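Household Tips for the Stretch Between Paychecks 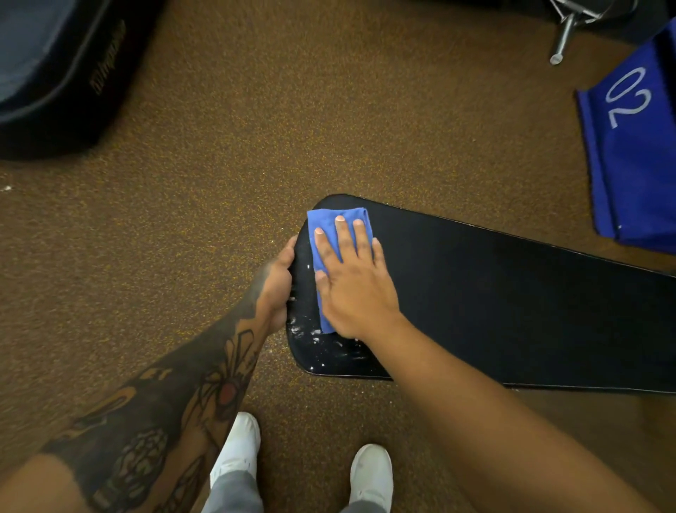

The state says our county added 462 jobs in October. The state also says unemployment went up in the same month, which I read twice over my coffee. Two different surveys, apparently. One calls the employers and the other calls the households, and I suppose it depends who picks up. My own household, had anyone called, would have reported one adult between contracts and a freezer full of peas.

So these are tips for people whose hours come and go. Most of them I learned after the Ocampo warehouse went to short shifts, and a few came from Maricica Coman, who did payroll in Cundstead for 19 years and has opinions.

Put pay dates on the kitchen calendar, not just shifts. The two drift apart at a new job. Start right after a pay period closes and you can work for weeks before you see a dime, and the electric company does not find this as interesting as you do.

Keep pay stubs in one envelope per quarter. If you ever file for unemployment they will want your wages by quarter, and you will be asked for them at the worst possible moment. Write the employer's full legal name on the front. The place I thought of as Pleneck was something else entirely on paper, and my claim sat for a month while a computer looked for a company that didn't exist.

Cook the big pot on the last day of a full week. Beans, rice, an onion, whatever sausage is marked down. Freeze it flat in bags, two servings to a bag, with the date on it in marker. You will think you'll remember what's in there. You won't, and then it's chili on noodles.

Build the small cushion first. Maricica says $500, and only after that does she let anyone talk about $1,000. Hers is in a separate account at a bank across town with terrible parking. Mine was in a coffee can until I started borrowing from the can.

Call about a bill before it's late. Ask to move the due date to a few days after payday. Gas and phone both did it for me in one call. The water department wanted a form, in person, between ten and two.

Wash work clothes cold, inside out, and hang them. Black pants from Witau, where I did a season in the stockroom, went gray in the dryer by the third week, and replacements came out of my check.

Don't stock up just because you got overtime. I once bought enough paper towels to see out a recession. They lived in the bathtub, and we moved them every time somebody wanted a shower.

If you pick up a second job, redo your withholding form. Each employer withholds as if it were the only one in your life, and in spring you get to introduce them to each other. Maricica does hers at the kitchen table with last year's return and a pot of tea, and it takes her twenty minutes. It takes me an evening and I end up calling Maricica.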